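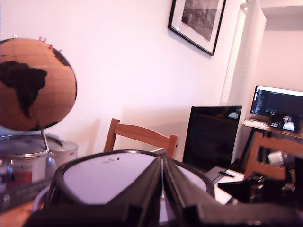 Teddale wrote in last month to say that wiping down a cluttered table is pointless if you put everything back on it afterward, and that the only cure is to own less stuff. Fair enough! But I like my stuff. I like having a globe out where I can look at it and a glass bowl to drop little things into, and I am not giving them up so that one tabletop can look like a hotel lobby. So this is how I sort out a table that does too many jobs, without getting rid of anything I'm fond of.

Set aside an hour. I do mine on Saturday with the radio on.

What you need: a soft cloth, a second soft cloth, a bowl of warm water with a drop of dish soap, and a tray or a big basket. I use a basket with a handle because I can carry it one-handed and open doors with the other.

Step 1. Pick up anything that belongs in another room and put it in the basket. Don't walk it there yet. If you go off to put one thing away you'll end up reorganizing the bathroom, and the table will still be a mess at dinner time. (Ask me how I know.)

Step 2. Slide what's left to one end. Wipe the bare end with the damp cloth, going with the grain if the top is wood, and dry it right away with the other one. Then slide it all back the other way and do the second half. Go easy on the water. Wood hates a puddle.

Step 3. Dust the awkward things. A cork globe is the fussy one in my house – cork sheds crumbs if you scrub it, so I go over it with a dry paintbrush, the soft kind, and leave the pins where they are. The metal stand gets a quick rub with the cloth. If a pin feels loose, push it straight back in the same hole. Wiggling it only makes the hole bigger.

Step 4. Make groups. Pet things together, kitchen things together, pretty things at the back where elbows don't reach. Obaidul Herath, who shares this table with me, thinks groups are silly and puts things down wherever his hand happens to be, and I've made my peace with that, mostly.

Step 5. Give the tiny things a home. Small bottles, tags, bits of paper you need to hang on to for a week – all of that goes in one bowl. One! Once it's full, you sort it out before anything else goes in.
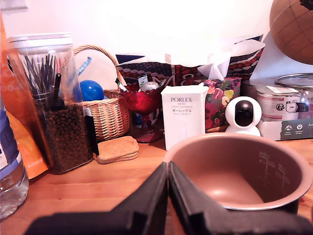 Can you keep dry pet food out on a table like this?
It keeps fine in a clear container with a lid that closes properly, away from the stove and out of direct sun. Hang on to the bag too, so you have the date and the feeding guide.

Step 6. Deal with the coasters. Cork ones stack nicely, but let them air out before you pile them up or they'll start to smell. Mine live near the front so people will use them.

Step 7. Now take the basket on its rounds, room by room, and come back with it empty. A nonstick pot goes back to the kitchen with a dish towel tucked inside if anything is going to sit on top of it, as that coating scratches if you so much as look at it.

The whole business goes much faster the second time. If yours gets bad again by midweek, just do steps 1 and 5 and leave the rest for the weekend.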